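Breakfast, and other negotiations

I gave up breakfast for 31 days in October. My plan was to become a lean, clear-headed person who answers email before nine. I became a person who knew the lunch menu of every deli in Lellcombe by heart.

The first 3 days were fine, mostly because I was telling everyone about them. By day 11 I had stopped telling people and started smelling things. The bakery on Sutherland Street vents right onto the sidewalk, and I took to walking home that way, which adds half a mile and did nothing for my mood. 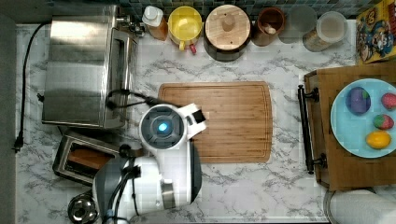
Then there was the coffee question. The articles all agreed that black coffee didn't count as food. They were split on milk. I settled it by pouring the milk first and calling it a milk with coffee in it, and I slept fine.

I lost two pounds, and found them again over one weekend at my sister's place in Ostell. She makes waffles. I had four.

So I'm back to toast at seven, with too much butter, standing up. My email is still unanswered. I'm told the next thing is cold showers, and whoever told me that is welcome to go first.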